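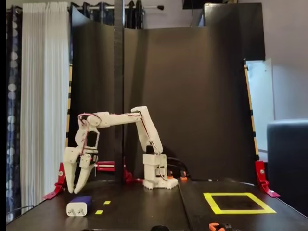
Umance desk lamp, long-arm model – my review after several months

I bought this lamp in April, when I moved my work table away from the window. Before it I had a small Lurner lamp with a clip, and I was not happy with it because the clip left marks on the table and the light was too yellow for reading in the evening. I do translations at home, mostly manuals and letters, so I sit at the table many hours and I look at paper and at the screen by turns. I write this review for people who work in a similar way. If you only need a lamp for twenty minutes before sleep, you can buy something much cheaper.

The box and the assembly

The lamp came well packed, in a long flat box. Inside there are the base, the two parts of the arm, the head with the light, the cable and a small bag with screws. The instructions are one sheet of paper with drawings and almost no words. For me this was enough, except for step 4, where the drawing shows the spring from the wrong side. I put it in backwards the first time and the arm fell down slowly every time I let it go. When I turned the spring, it was fine.

You need a screwdriver, which is not included. The key for the joint is included, but it is made from soft metal and mine became round at the corners after one use. I asked the shop, Benkirane, if they could send another one. They answered on the next day and sent it free of charge, together with a spare screw I did not ask for.

The light

This is the best part of the lamp. There are 3 levels of brightness, and you can also choose between a warm and a more neutral color. I use the neutral one on the middle level nearly always. The light is even, and the paper does not shine back at me, also when it is the glossy kind. The maker writes 1000 lumens on the box. I have no instrument to measure this, but on the highest level it is too strong for me when I sit close, and very good when I repair something or cut fabric.

I could not see any flicker. With the old lamp my eyes were tired by nine in the evening, and now it is better, although I also bought new glasses in that time, so please do not give all the credit to the lamp.

What I miss is a memory. When you turn it off and on, it always begins on the highest level in the warm color, and you must press the button again until you are back where you want to be. I find it annoying in the morning, when it is still dark and my eyes are not ready.

The arm and the base

The arm moves easily and stays where you put it, after the spring is correct. It reaches over the whole width of my table, which I did not expect. The head turns in every direction, but only up to 170 degrees on the long axis, and then you feel a stop. Do not force it there. I did once, and it made a sound I did not like – no damage, luckily.

The base is heavy and has felt under it. It does take a lot of place. On a narrow table I would prefer a clamp, and Umance sells one separately, but I think it should be in the box for this price. The white color gets dirty near the button, where you touch it. A little dish soap on a cloth cleans it well.

The joint in the middle needed to be tightened two times since I have it. It takes one minute, but you should know it before you buy.

Compared with the Stirnix

My sister has the Stirnix lamp, the one with the round head, and I worked with it for two weeks when I stayed at her apartment. It remembers the last setting and the button is nicer to press. The cable is also longer. But the light makes a bright circle in the center and the corners of the table stay dark, so I was moving my papers all the time. For one book it is enough. For a dictionary, a notebook and a printed text side by side, I prefer the Umance.

Good: even light, long reach, stable base, friendly service from the shop.

Not so good: no memory, big base, soft key, one wrong drawing in the instructions.

I give it 4 stars from five. I would buy it again, but I would wait for a discount, because I saw it cheaper two times after I paid the full price.

Updated 24 Jan 2018: the button is still working normally, and I tightened the joint once more.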